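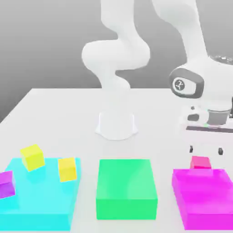 Section 9. Recovery after a missed or incomplete grasp

9.1 Purpose of this section

This section sets out the procedure to be followed when the Tenitdale sorting cell stops with a grasp fault, either in the Kallola simulator or on the physical arm. It applies to the three-tray cube sorting task supplied with the Darkden teaching package. Faults in which the arm has struck the table, a tray or its own base are dealt with in Section 10 and must not be cleared by the method given here.

All recovery steps are to be carried out in the simulator first. A site may proceed to the physical cell only when the same task file has completed 38 consecutive cycles in Kallola without a grasp fault.

9.2 How the fault is shown

When the fingers close, the controller compares the measured opening with the width of the cube given in the task file. If the two differ by more than 3 mm, the arm holds its position and the message GRASP NOT CONFIRMED appears in the status bar. The event is written to the log with the joint positions, the tray name and the finger opening.

The fault has three usual forms:

Empty close. The fingers have closed fully and no cube is between them.

Corner grasp. The fingers have stopped too early. The cube is turned or tilted, and the fingers are holding it across its corners.

Late drop. The grasp was confirmed, but the opening changed during the lift. The cube may have come to rest in a tray, on the rim of a tray or on the table.

Note: In the simulator a late drop can leave a cube partly sunk into the tray surface. Such a cube cannot be picked up and must be reset (see 9.5).

9.3 Before you begin

CAUTION: On the physical cell, a held arm is still under power. Do not reach between the fingers or beneath the hand while the status lamp is amber. Press the protective stop and wait for the lamp to show steady blue.

CAUTION: Do not switch off the power at the wall in order to clear a grasp fault. The brakes will engage, but any cube in the fingers may be released.

You will need the following:

the operator password for the cell;
the current task file, and the last version known to have worked;
the fault log for the session;
for the physical cell only, the setting gauge supplied by Purves.

9.4 Recovery procedure

1. Save the log before doing anything else. Select Session, then Save Log. The log is cleared when the task is restarted and cannot be recovered afterwards.

2. Read the last entry and note which form of fault has been recorded. If the entry reads CONTACT or JOINT LOAD, stop and turn to Section 10.

3. Select Manual. The speed limit falls to its lowest setting and remains there until step 10.

4. Open the fingers fully. If a cube is held, lower the hand until the cube is just clear of the surface beneath it before opening.

5. Raise the hand straight up by at least 9 cm. Use the vertical control only. Sideways movement at this height may drag a finger across the rim of a tray.

6. Move the arm to Home. Watch the elbow as well as the hand. The operator's attention tends to rest on the fingers, and the elbow passes through a wider arc than is often expected.

7. Compare each cube with its entry in the Objects panel. Check both position and angle. A cube lying at a tilt will often be listed as flat if the object table has not been refreshed.

8. Select Refresh Objects. Wait for the time shown at the foot of the panel to change. If it does not change within a few seconds, the link to the object table has been lost, and the simulator or the cell camera must be restarted.

9. Choose the tray concerned and select Test Approach. The hand will travel to a point above the cube with the fingers open and stop there. Confirm that the cube lies between the fingers and that neither finger would come down on the rim. This check matters most for a cube at the back edge of a tray, where there is little space on the far side.

10. If the approach is correct, select Resume. If it is not, return the arm to Home and go to 9.5.

Note: Resume continues from the cube at which the fault occurred. Restart begins the whole task again, and will attempt to collect cubes that have already been moved. Use Restart only after a full reset.

9.5 Resetting the objects

1. With the arm at Home, select Objects, then Reset Selected. Choose only the cubes named in the fault log, unless more than one tray has been disturbed.

2. In the simulator, allow the objects to settle before continuing. The default settling time is 500 ms. It may be made longer, but should not be made shorter – cubes that are still moving when the task begins are the most frequent source of repeat faults.

3. On the physical cell, press the protective stop and check for a steady blue lamp. Place each cube flat on the floor of its tray by hand, clear of the sides, and keep all other items off the table. Step back behind the marked line before releasing the stop.

4. Repeat 9.4 from step 8.

9.6 Repeated faults

If the same fault is recorded three times at the same tray, do not continue to resume the task. Check the following in the order given.

Tray position. Compare the tray's entry in the task file with its place on the table. A tray which has been knocked out of line will give corner grasps at every cube in it.

Hand height. An error in the height setting generally gives empty closes at all trays alike. On the physical cell, check the height with the Purves gauge.

Surface friction. This applies to the simulator only. Late drops with a correct approach often follow a change to the friction value. Restore the value from the last working task file.

Finger pads. This applies to the physical cell only. Look for wear, dust or a pad which has begun to lift at one corner. Replace both pads together.

Colour assignment. A cube sent to the wrong tray is a sorting error and does not raise a grasp fault. It may cause one later, however, if the next cube is placed on top of it. See Section 7.

9.7 Known fault in earlier task files

Task files issued before May carried an incorrect approach height for the right-hand tray. The hand stopped a little too low, and on some cycles a finger met the rim before closing. The controller recorded this as an empty close, so that operators were led to reset the cubes when the task file itself was at fault.

The corrected file is dated 2023-08-21 in its header. Sites holding an older file must replace it before using the physical cell. Changing the height by hand in the old file is not an accepted remedy, as the value is overwritten whenever the trays are reloaded.

9.8 Reporting

A report must be sent to Darkden support where a fault on the physical cell has been recorded three times at the same tray, or where a cube has left the table for any reason. Attach the saved log and the task file. State whether the fault could be repeated in Kallola, and give the simulator version shown under Help. Keep the cell in Manual until a reply has been received.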